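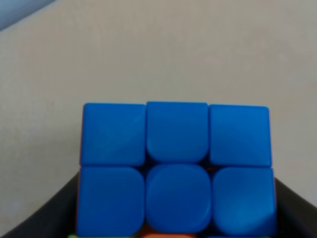
Cube, blue side on.

November, glue bench, about 4 pm

Hide glue trials, second batch. Carrying on from the page with the tea ring on it. Still after a glue for the Drurkotwood chairs that holds through a heated winter and can be steamed apart again later on.

Pot on at half past one. Soaked the pearls overnight this time, cold water, lid on. Much better than the two hour soak, no gritty bits at the bottom. Strained through old tights anyway. Held at 60 on the dial thermometer, which reads high, so call it 58. Went over 65 once while I was on the phone to Vedell about the beech. Skin on top, lifted it off, carried on. Batch marked with a V on the lid in case it turns out weak.

Test joints: beech to beech, plain lap, same overlap as before, all cut off the one board. Ends toothed with the old blade on half of them, planed clean on the rest. Warmed the wood on the radiator for ten minutes first. Forgot to warm the first pair, so those two are a cold test now and labelled as such.

Clamped, left, pulled on the lever rig. Readings in newtons off the spring gauge:

planed, warm: 2,522
toothed, warm: 1,719
planed, cold: 748

So toothing made it worse. Not what I expected, and not what the old hands say either. Only one pull of each so far so don't go changing anything on the strength of it. The toothed one failed along the glue line on one side and tore fibres on the other, could well be I didn't get the clamp square. Do it again.

Cold one is no surprise. Glue had gelled before the clamp was even on, you could see it sitting there like jam. Came apart clean, hardly any wood torn. Worth keeping the pieces to show whoever is next on the bench what a starved-looking joint is and what a chilled one is, they get muddled.

Open time. With the shop at 16 degrees I get under a minute before it strings. Tried a pinch of salt in a small jar of the same batch, open time went to almost 2 minutes, smells no worse. Haven't pulled a salted joint yet. Urea would do it too but we're out and Riviere want a minimum order that would last until we're all retired.

Steam release: kettle and hose on the planed offcut from batch one. Let go after a few minutes with a palette knife worked in from the end. Left the beech furry, would need a scrape. No blackening. Keep the hose shorter, it drips down the sleeve.

Colour: this batch is darker than the last. Same sack? Check the lable. If it's the Jokutville stuff it's a lower gram strength and none of the numbers above compare with batch one. Should have looked before I started, but there we are.

To do
- pull three more of each, planed and toothed
- salted joint, warm, planed
- check thermometer in boiling water, write the error on tape and stick it to the pot
- ring Vedell back, they said the beech was air dried but the ends are checking
- new tights
- weigh out dry glue and water properly and write it down, I've been doing it by eye agian

Pot off at ten to four. Rest of the glue in the fridge in the marmalade jar, bin it if it smells. Please don't use the jar with the V on for customer work.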